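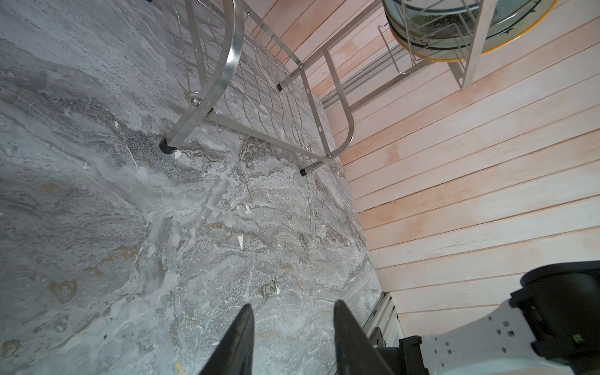

Home Shop Kitchen Drying & Draining Spares Contact Basket (0)

Skondano dish rack, stainless steel
Item 3235

Our everyday plate rack. Stainless tube frame with rounded corners so there's nothing sharp to catch a sleeve on. Plates stand up in the slots between the wavy wires, crossbars join one side to the other and stop the whole thing going wonky when it's full.

Black rubber feet. Grips well on tile, stone, worktop. Won't scratch if you lift it, might if you drag it with grit underneath, so lift it.

What fits
Dinner plates, side plates, chopping boards if they're thin. Shallow bowls ok, lean them. Deep cereal bowls not great, they take up 2 slots each and tip forward. Pan lids yes.

No tray in the box. It drains straight down, so stand it on the drainer or put a towel under. The Cakport tray is the right size and is sold seperately, currently in stock in grey only.

Cleaning
Warm water, washing up liquid, soft cloth. Wipe down between the wires once a week or the limescale builds up where they meet the frame. Vinegar is fine, rinse after. No bleach please. No wire wool either.

Take the feet off now and then and dry inside them, water sits in there. They pull off by hand, push back on with a twist.

Spare feet
Pack of 4, black. Same feet as the Grestoleo rack so if you've got both, one pack does either. The old Krūmiņa rack took a narrower foot, these will NOT fit, email us and we'll see what's left in the drawer.

Delivery
Sent out flat in a card sleeve, rack is in one piece, nothing to put together. Orders in before 2 in the afternoon go same day. Next batch due June, if it says out of stock leave your email and we'll let you no.

Returns fine if unused. Bent in the post? Send a photo to Deividas Krūmiņa at the shop address and he'll sort a new one, keep the card sleeve till then.

We use cookies to keep your basket working and to count visits. Accept all / Manage settings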